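Arrumar o quarto depressa, antes das visitas

Abril de 2021. Lista feita à pressa, depois ponho o resto.

Lençóis primeiro. Sempre. Tirar tudo da cama, abrir a janela, deixar o colchão respirar uns 5 minutos – ou mais, se houver tempo. Entretanto a máquina já vai a trabalhar. Escuros com escuros, e nada de encher o tambor até cima que depois sai tudo enrodilhado.

Colchão. Bicarbonato por cima, passado por um coador para não fazer montinhos. Esperar. Aspirar devagar, com o bico estreito nas costuras. Manchas antigas: água fria, uma gota de detergente da loiça, pano branco, sem esfregar à bruta. Água quente em sangue nunca, fixa logo.

Almofadas. Ler a etiqueta!! As de espuma não vão à máquina, estraguei uma assim. As outras vão aos pares, para equilibrar, e secam com duas bolas de ténis lá dentro.

Fazer a cama sem dar dez voltas ao quarto: prender um canto de cima, depois o de baixo do mesmo lado, e só então passar para o outro. Azul-escuro mostra cotão, por isso sacudir à janela antes de estender. O rolo da Dreva apanha bem, o da Mallmont larga cola.

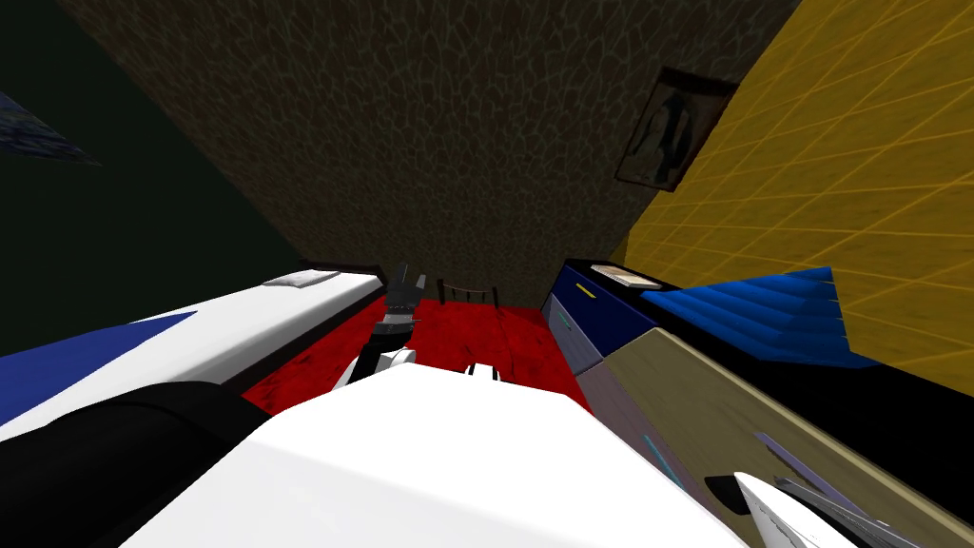 Chão e rodapés

De cima para baixo, o chão fica para o fim. Pano de microfibras ligeramente húmido nos rodapés, meia velha enfiada num cabo para chegar debaixo da cama. Em madeira, pouca água, espremer bem a esfregona. Riscos pequenos: miolo de noz, esfregar, esperar 10 minutos, limpar.

Cheiros

Taça com vinagre em cima da cómoda durante a noite. Cheira mal ao princípio, passa. Saquinhos de alfazema na gaveta, apertar de vez em quando para soltar o cheiro. A Sioned Wogan escreveu a dizer que usa casca de laranja seca – não experimentei ainda.

Janelas

Jornal e água com vinagre. Dia nublado é melhor, com sol seca depressa de mais e ficam riscas. Calhas com uma escova de dentes velha e depois o aspirdor.

Em maio ponho a parte dos roupeiros e das traças.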